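Home and Kitchen Advice
Keeping Utensils in Order on the Worktop

Satonus Household Advice Service
Kitchen and Utility Section

This page sets out the Service's advice on the storage of hand utensils in small and medium-sized kitchens. It replaces the earlier sheet on drawer inserts, parts of which have been carried over. Residents of Bekalthorpe may collect a printed copy from the Service's counter at the Nava Centre.

Deciding what stays out

Most households own more utensils than they use in an ordinary week. Before any holder is bought or moved, all utensils should be taken out of the drawers and placed together on a table. Those used daily should be set to one side. Those used only for baking, preserving or festive meals may go back into a drawer or a lidded box.

Duplicates deserve particular attention. Two spatulas are useful in a kitchen where several dishes are cooked at once; five seldom are. Items with split handles, melted edges or loose heads should be discarded. A whisk with a wire that has sprung from its handle cannot be made safe at home and should not be kept.

Choosing a holder

A divided caddy is preferable to a single round pot where utensils of different shapes are kept together. In an undivided pot, the wires of a whisk catch on the tines of a fork or the slots of a turner, and the whole group tends to come out at once. Three compartments are sufficient for most kitchens.

The following points should be considered before purchase:

Height. The walls should reach to between a third and a half of the length of the longest utensil. A shallow holder will tip when a heavy ladle is placed at one end.

Base. Holders with drainage holes should stand on a tray. Holders without them must be emptied and wiped out more often.

Stand. A wire rack with its own tray lifts the holder clear of the worktop and allows it to be carried to the sink in one piece. Check that the holder sits squarely in the rack and does not rock when pressed at the corners.

Material. Plastic is light and easily washed. Glazed pottery is heavier and steadier, but chips at the rim. Untreated wood is not advised beside a sink.

The Service keeps an Elik divided holder on display at the counter, together with a list of local stockists. The list is for information only and does not amount to a recommendation.

Arranging the compartments

Utensils should be sorted by use, and the arrangement should remain the same from week to week so that every member of the household can follow it. The Service suggests that long items for stirring, turning and whisking share one end compartment, that knives with blade guards and peelers be kept elsewhere altogether, and that small articles be given the compartment at the opposite end.

Handles go down and heads go up. The head of each utensil can then be recognised at a glance, and the part that touches food does not rest in any water that has collected at the bottom. Broad, flat heads should lean outwards. A balloon whisk needs room on at least one side, as the wires bend out of shape if they are pressed against a wall or a heavier tool.

Where space permits, one compartment should be left empty. It serves as a resting place for whatever is in use during cooking and prevents the others from being overfilled. A compartment from which a utensil cannot be drawn with one hand is too full.
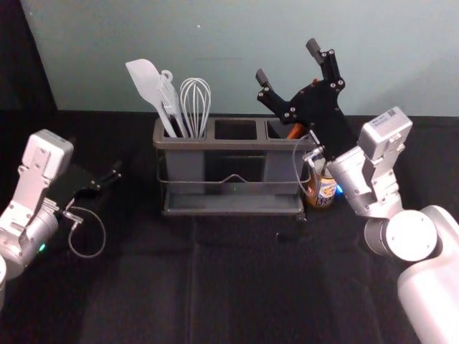

A three-part caddy in its wire rack: white utensils at the left, the middle compartment clear, and a small orange item at the right.

Small articles are easily lost in a deep compartment. Anything that does not reach the rim may be raised by placing a folded cloth beneath it, or moved to a shallower container. Tins and jars may stand behind the caddy, provided that they do not have to be lifted over it each time they are wanted.

Position

The caddy should stand within reach of the hob but not directly beside it. Plastic utensils soften and discolour when kept close to a burner, and grease settles on anything left uncovered nearby. A place against a wall, away from the edge of the worktop, is usually satisfactory. In homes with young children, the caddy should be kept well back.

Cleaning

Every 2 weeks, the holder should be emptied and washed in hot water with washing-up liquid. A bottle brush is suitable for the corners. The rack and tray should be washed at the same time and dried with a cloth, with attention to the joints of the wire, where rust usually begins. Utensils must be fully dry before they are returned.

Lime scale on a plastic holder may be removed with equal parts of white vinegar and warm water. A quantity of 400 ml is ample for one holder. Leave the solution for an hour, rinse twice and allow to drain upside down. Vinegar should not be used together with bleach or any product containing it.

Further advice

Related sheets on drawer liners, the care of wooden boards and the labelling of dry goods are available from the counter. This sheet may be requested by its number, 223, and is also held in large print. It will next be reviewed in September.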